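The Dishes Can Wait, and They Will

May 6, 2019

I have been promised a robot that does the dishes for as long as I have been dirtying them. The promise gets renewed every year or so, usually with a video, usually with piano music under it. I watch them all. I am the audience these people have in mind: a man with a sink, a bad back and a dishwasher by Stovar that has stopped draining twice since September.

So let me say where I think we are, as somebody who buys appliances and spent a good part of his working life on the packing line at Juntunen, where we put lamps in boxes and sometimes took them out again.

The news is good if you like hands. For years the machines had pincers, and a pincer is fine if everything you own is a brick. The newer ones have fingers, with joints in the right places and a thumb that comes around the other side. They can hold a cup. I don't say that to be mean. A cup is a hard thing to hold if you don't know how hard to squeeze. 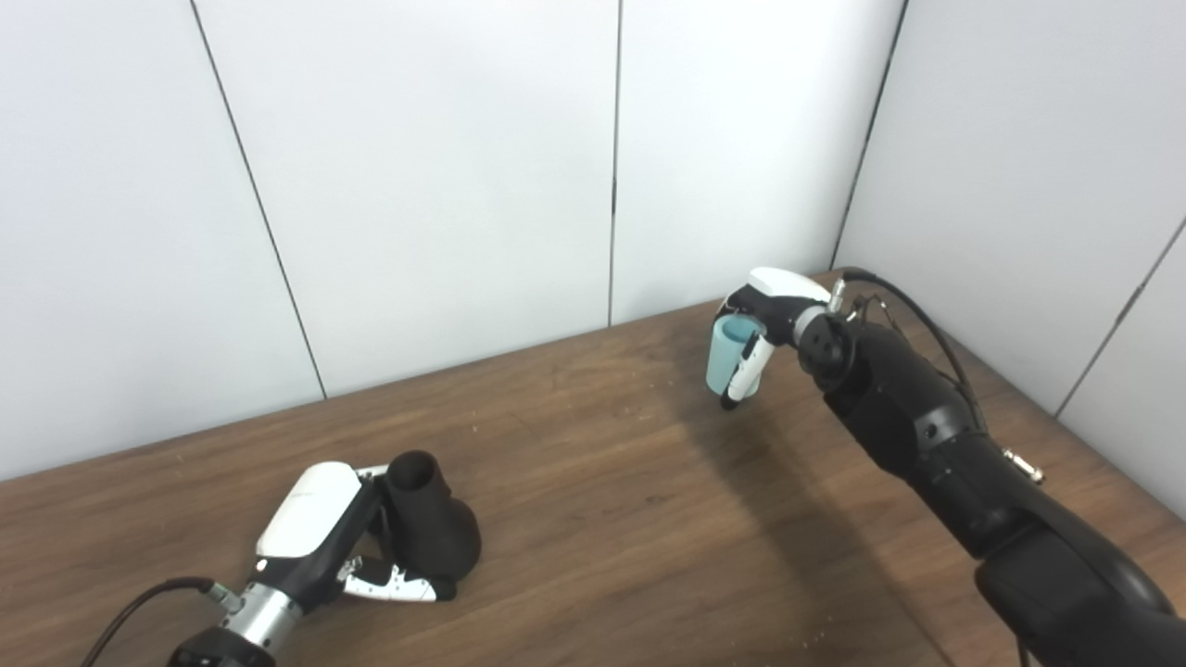

One hand has the blue cup. The other is down by the black bottle-shaped thing.

Now think about what a cup is doing in your house. It is in the sink under a frying pan. It is on the arm of the sofa with an inch of cold tea in it. It is in a teenager's bedroom, and you will not be going in there without a good reason. Wherever it is, it is seldom standing by itself on a bare table waiting to be picked up. The picking up was never my complaint about housework. My complaint is the finding, the scraping, the deciding whether that pan needs to soak, and the cupboard at the end where nothing fits unless it goes in the same way it came out.

The shop floor is supposed to be easier, and it is, up to a point. At Juntunen the parts came down the belt facing the same way, or were meant to. We had a machine from Prisano that could close 50 cartons in the time it took me to close my first one and find the tape. It was a wonderful machine. When a carton came through with a flap bent in, it closed that one too, in its own fashion, and then it sat there with a red light on until one of us walked over and used a thumb.
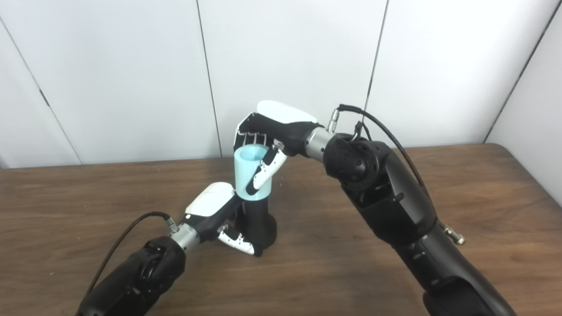
Two hands are where chores really start, if you ask me. Almost nothing in a kitchen gets done with one. You hold the jar and turn the lid. You hold the bag and pour the rice. Each hand has to know what the other one is up to, and people learn this so young that we forget it was ever learned. I once spent 30 minutes trying to fold a fitted sheet with one wrist in a cast, and I came away with new respect for both the wrist and the sheet.

My neighbor in Tonbridge Court says I am too hard on the robots and that her vacuum does the whole downstairs. It does, after she has picked up the shoes, the charger cords and the dog's bowl. I timed her once. She was not pleased.

I would still buy one. If a machine could empty my dishwasher, slowly, at night, and break no more glasses than I do, I would clear a corner of the kitchen for it tomorrow. It could take three hours over it. I'd be asleep. Until then there is a repairman coming to look at the drain, and he charges $185 before he takes his coat off.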